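Zein Pantry - Frequently Asked Questions

Shop / Recipes / Delivery / FAQ / Contact

Last updated 19 February 2023

These are the questions we receive most often about bouillon and other dry seasonings. If your question is missing, please write to Lama Akl with the contact form and she will answer in English or Arabic.

Which kinds of bouillon do you sell?

We keep powder, granules and cubes. Powder and granules come in bags, cubes come in small boxes. We have also liquid stock, but only in the Dosholm store, as the bottles are too heavy for our parcels.

What is the difference between granules and cubes?

Mostly the way you measure. One cube is a fixed amount, so it is good for a pot of soup or rice. Granules you can take with a spoon, a little or a lot, and they melt quickly in a hot pan. For fried vegetables and eggs I use granules. For a long stew it makes no difference to me, but my colleague Ghassan Salameh does not agree and he wants this to be written also.

How much should I use?

Begin with the amount on the package and then use less than that the first time. For my family I put 2 level teaspoons of granules in a soup for 4 persons, and I add salt only at the end, after tasting. Many customers who tell us that the soup is too salty have put salt at the beginning by habit.

Can I use it in place of salt?

Yes, in many dishes. But please remember that bouillon has a lot of salt already. If your doctor asked you to eat less salt, read the nutrition table and ask the doctor, not us.

I cannot read the package. Do you have the label in English?

For every imported product we put a sticker in English with the ingredients and the allergens. Sometimes the sticker falls off during the transport. In that case send us the name of the product from your order and Suha Awwad will send you the text by e-mail the same day.

How do I find again the bag I bought last time?

Many people remember the color and not the name, and this is normal when the name is in another alphabet. Look at the logo and compare the characters one by one with the ones on our product page. A yellow bag with a green logo panel and the characters 太太乐 is one that people ask for by color - please check the rest of the front also, so that you order the same kind and the same size.
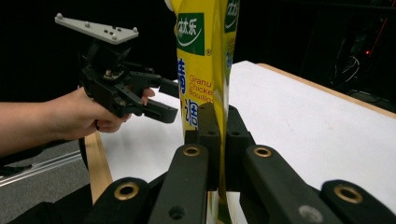 If you are still not sure, keep the old bag until the new one arrives, or write down the characters. You can paste them in the search field of the shop and it will work.

How do I store an open bag?

Press the air out, fold the top down two times and close it with a clip. Then keep it in a dry cupboard, away from the stove. Do not pour from the bag directly over a boiling pot! The steam goes inside and after some days you have one hard piece. Use a dry spoon.

My granules became hard. Can I still eat them?

If it is only humidity and the smell is normal and the date has not passed, you can break the piece with a spoon and dissolve it in hot water. If you see any spots or the smell is strange, throw it away.

Can I return a bag?

Closed bags, yes, with the order number. Opened bags we take back only if there was a problem with the product. Returns go to the Dosholm address, for the attention of Ziad Hourani.

Do you sell to restaurants?

Yes. Please choose "Restaurant" in the contact form and tell us how much you use in one month. We do not deliver to restaurants in July.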